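第四讲 木材含水率与干缩湿胀

课程:木制品材料基础
本讲对应教材第三章第二节至第五节。先修内容:第二讲(木材的宏观构造)、第三讲(细胞壁的层次结构)。课前请重读第三讲中关于S2层微纤丝角的部分,本讲4.4节直接引用其结论。

4.1 水分在木材中的存在形式

木材中的水分按其所处位置分为两类。

自由水:存在于细胞腔和细胞间隙中,与木材之间只有较弱的毛细管作用。自由水的增减影响木材的质量、燃烧性能和渗透性,对尺寸和多数力学性质没有明显影响。

结合水(又称吸着水):存在于细胞壁内,以氢键与纤维素、半纤维素的羟基相结合。结合水的增减引起细胞壁的胀缩,木材的尺寸、强度、电阻率随之改变。

部分旧教材另列“化合水”一项,指构成木材化学组分的水。该部分在常规干燥温度下不脱除,本课程计算中不予考虑。

生材中两类水同时存在。干燥时自由水先行蒸发,待细胞腔内液态水排尽,结合水才开始大量减少。这一顺序就单个细胞而言成立;对整块板材,表层可能已进入结合水蒸发阶段,芯层仍含自由水,二者之间存在含水率梯度。4.6节讨论的干燥应力即源于此。

4.2 含水率的定义

绝对含水率以绝干质量为基准:

W = (m − m0) / m0 × 100%

相对含水率以湿材质量为基准:

W1 = (m − m0) / m × 100%

式中m为湿材质量,m0为绝干质量。木材工业中未加说明的“含水率”一律指绝对含水率。燃料和造纸行业多用相对含水率,查阅文献时应先确认基准。

两者换算关系:

W = W1 / (1 − W1)
W1 = W / (1 + W)

式中W、W1均以小数代入。绝对含水率可以超过100%,相对含水率不能。作业中若出现相对含水率大于100%的结果,必为基准用错或质量读数颠倒。

算例4-1
试样湿质量为1,462 g,烘至绝干后质量为1,162 g,失水300 g。
绝对含水率:300 / 1,162 = 25.8%
相对含水率:300 / 1,462 = 20.5%
用换算式检验:0.205 / (1 − 0.205) = 0.258,吻合。

4.3 纤维饱和点与平衡含水率

纤维饱和点是指细胞腔中没有自由水、而细胞壁中结合水达到饱和时的含水率。不同树种的数值有差异,通常在23%至33%之间,计算时常取30%。温度升高,纤维饱和点下降。

纤维饱和点是木材性质的转折点。含水率高于此值时,尺寸基本不变,顺纹抗压强度基本不变;低于此值时,尺寸随含水率降低而减小,多数强度指标随含水率降低而提高。冲击韧性是例外,其与含水率的关系较复杂,见第七讲。

平衡含水率是指木材在一定温度和相对湿度的空气中长期放置后趋于稳定的含水率。空气相对湿度是主要影响因素,温度次之。相对湿度不变时,温度升高,平衡含水率略有下降。

吸湿过程与解吸过程所得的稳定含水率并不相同,同一空气条件下吸湿稳定含水率低于解吸稳定含水率,这一现象称为吸湿滞后。气干材的滞后值较小,窑干材较大。薄小试样的滞后可以忽略,厚板不宜忽略。

滞后的成因一般解释为:干燥过程中部分羟基相互形成氢键,再次吸湿时这些羟基不能全部释放出来与水分子结合。Jarmila Vrabec在客座讲座中补充了另一种观点,认为细胞壁在应力作用下的塑性变形也有贡献。两种解释并不互斥,考试中答出第一种即可。
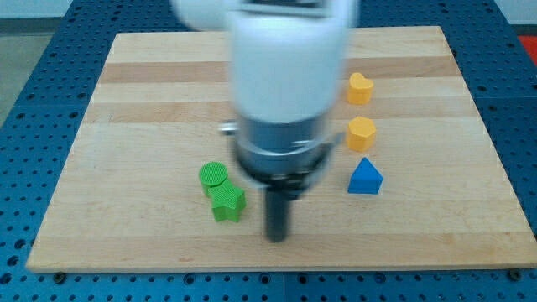 4.4 干缩的各向异性

含水率由纤维饱和点降至绝干时,木材的干缩率大致为:

纵向 0.1%至0.3%
径向 3%至6%
弦向 6%至12%

弦向干缩通常为径向的1.5至2倍。该比值称为差异干缩,是判断木材是否容易翘曲和开裂的重要指标。差异干缩接近1的树种尺寸稳定性较好。

纵向干缩很小,原因在于S2层占细胞壁厚度的大部分,其微纤丝与细胞长轴近于平行。水分子进入微纤丝之间,使其横向间距增大,而微纤丝本身的长度几乎不变。应力木和幼龄材的微纤丝角较大,纵向干缩可明显高于上述范围,因此含有应压木的板材容易发生顺弯。

径向小于弦向的原因有以下几种解释:
(1)木射线沿径向排列,其纵向(即树干径向)干缩较小,对周围组织起约束作用;
(2)晚材干缩大于早材,在弦向上早晚材并联,晚材强度高,带动早材一同收缩;在径向上早晚材串联,总干缩为二者按宽度的加权平均;
(3)径面壁纹孔较多,纹孔周围微纤丝走向偏斜。
对针叶材,第二种解释较有说服力。对木射线宽大的阔叶材,第一种的作用更显著。

4.5 干缩量的计算

干缩率:

β = (L1 − L0) / L1 × 100%

式中L1为含水率不低于纤维饱和点时的尺寸,L0为绝干尺寸。

干缩系数K为含水率在纤维饱和点以下每变化1%所对应的干缩率:

K = β / 30

在工程计算中,可假定纤维饱和点以下干缩与含水率呈线性关系。由含水率Wa变为Wb时,尺寸变化近似为:

ΔL = L × K × (Wa − Wb) / 100

式中K以百分数的数值代入,Wa、Wb同此;若含水率高于30%,按30%代入。

算例4-2
弦切板宽300 mm,弦向干缩系数0.30,由含水率16%干至8%。
ΔL = 300 × 0.30 × (16 − 8) / 100 = 7.2 mm
干燥后板宽292.8 mm。
同一块板若为径切,径向干缩系数取0.16,则ΔL为3.84 mm。镶板门的芯板尽量采用径切料,并在槽内留出伸缩间隙,依据即在此。芯板不得与边梃胶合。

算例4-3
生材含水率40%,径向尺寸300 mm,径向干缩系数0.16,干至8%。
40%高于纤维饱和点,Wa取30。
ΔL = 300 × 0.16 × (30 − 8) / 100 = 10.56 mm
往年常见错误是直接代入40,得15.36 mm,偏大近一半。

锯材的下锯尺寸应在成品尺寸上加干缩余量和刨削余量。两项余量分别计算后相加,不要合并取经验值。

4.6 干燥应力与变形

干燥初期,表层含水率先降至纤维饱和点以下,表层欲收缩而受芯层牵制,表层受拉,芯层受压。拉应力超过横纹抗拉强度时产生表裂。

干燥后期,芯层进入收缩阶段,而表层在前期受拉时已发生塑性伸长,其收缩量不足,应力反向,表层受压,芯层受拉。此时可能产生内裂(蜂窝裂)。内裂从外表不易察觉,剖开后才能看到。前期表裂在后期可能闭合,闭合的裂纹并未愈合,涂饰后往往重新显现。

应力检验采用叉齿法。从检验板上截取应力试片,锯成叉形,观察齿的变形:
齿向外张开,表层受拉;
齿向内弯曲,表层受压;
齿基本平直,应力较小。
刚锯出时的变形反映当时的应力,在室温下放置或短时烘干、含水率均匀后的变形反映残余应力。两次读数都应记入报告。

横断面变形与其在原木中的位置有关。弦切板的近髓心面称为内材面,远髓心面称为外材面,干燥后外材面呈凹形,即瓦形翘曲。方材若年轮走向为对角线方向,断面变为菱形;圆形断面变为椭圆形,短轴在弦向。

4.7 含水率的测定方法

(1)烘干法。试样置于103±2 ℃烘箱中烘至质量恒定。结果准确,耗时较长,为仲裁方法。含挥发性树脂较多的木材测得值偏高。
(2)电阻式含水率仪。适用范围6%至30%。高于纤维饱和点后电阻变化不显著,读数仅供参考。需作树种修正和温度修正。探针连线的方向应与说明书一致。
(3)电容式含水率仪。不损伤表面,受密度影响大,适合同一批材料的快速比较。
(4)蒸馏法。用于树脂含量高或经油剂处理的木材。

取样时应避开端头。端面水分蒸发远快于侧面,紧靠端头的试样含水率偏低,不能代表全板。带节子、树脂囊和应力木的部位同样不取。

试片锯下后应立即清除毛刺并称重。不能立即称重的,装入密封袋,袋内空气尽量排出。

4.8 实验安排

实验二:绝对含水率与弦、径向干缩率的测定。指导教师Svatopluk Štěpánek。
试材由Hubáček锯木厂提供,每组8件试样,已按弦向和径向标注。标注如与年轮走向不符,以年轮走向为准,并在记录表备注栏写明。
尺寸测量点用铅笔画线固定,前后各次均在同一点测量,精确至0.01 mm;质量精确至0.01 g。
出箱试样先放入干燥器冷却,再称重。热试样在天平上会引起气流扰动,读数不稳。
报告须包含原始数据、计算过程、差异干缩值和误差讨论。只给结果不给过程的按半数计分。

4.9 习题

1. 某试样绝对含水率为40%,求其相对含水率。
2. 推导4.2节中的两个换算式。
3. 用早晚材串联与并联的模型说明弦向干缩大于径向干缩的原因,并指出该模型对散孔材的局限。
4. 弦切板宽300 mm,弦向干缩系数0.28,由含水率8%吸湿至12%,求板宽变化。忽略吸湿滞后。
5. 叉齿试片刚锯出时齿向内弯曲,判断此时表层与芯层的应力状态,并说明应采取何种调湿处理。
6. 同一批窑干材分别存放于有采暖和无采暖的库房,入冬后两处含水率差异明显。写出分析步骤和所需的空气参数。

习题1、2、4当堂完成,其余随实验报告一并提交。

参考资料
D. Kopecký:《木材干缩讲义》,Clelbridge,第二、三章
S. El Idrissi:《窑干工艺习题集》,Gollholm,第一部分
G. Wallin:《木材与水分》,第四章(图书馆仅有馆内阅览本)

下一讲:木材干燥基准的编制。请携带本讲算例和计算器。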